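Why Do Bananas Turn Brown?

A banana is picked while it is still green and hard. At that point it is full of starch, the same plain stuff found in potatoes and flour. Starch has almost no taste.

As the banana ripens, it gives off a gas called ethylene. You cannot see it or smell it at home. The gas tells the fruit to change its starch into sugar. The green color in the peel breaks down, and the yellow that was hidden under it shows.

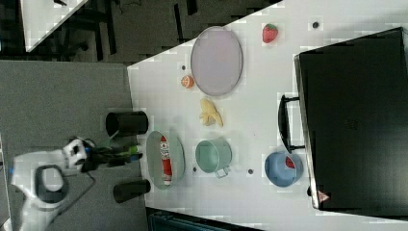

Play fruit: a partly peeled banana, a strawberry and half a citrus fruit.

Browning is a different change. Inside the fruit are tiny parts called cells. When a cell is crushed or gets old, its walls leak. Air gets in and meets substances that were kept apart before. Together they make a brown color called melanin. A bruise on an apple forms in much the same way.

Oranges and lemons brown very slowly when cut. Their juice is sour – it contains acid, and acid slows the change down. Cooks squeeze lemon juice on sliced apples for this reason.
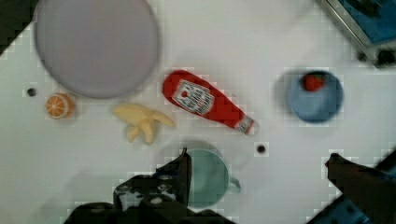 Grondberg Children's Museum – Food Science Team

Try it yourself

You need one ripe banana, a little lemon juice and 2 saucers. Ask an adult to cut the banana. Put a few slices on each saucer. Brush lemon juice on one set and leave the other set plain. Look at both after 37 minutes, and again after 80 minutes. Write down what color each slice is. Do not eat the slices afterward.

Words to know

Ethylene – a gas that makes some fruits ripen.
Starch – a store of food inside a plant.
Acid – a substance that tastes sour in fruit.

Page last checked November 2, 2024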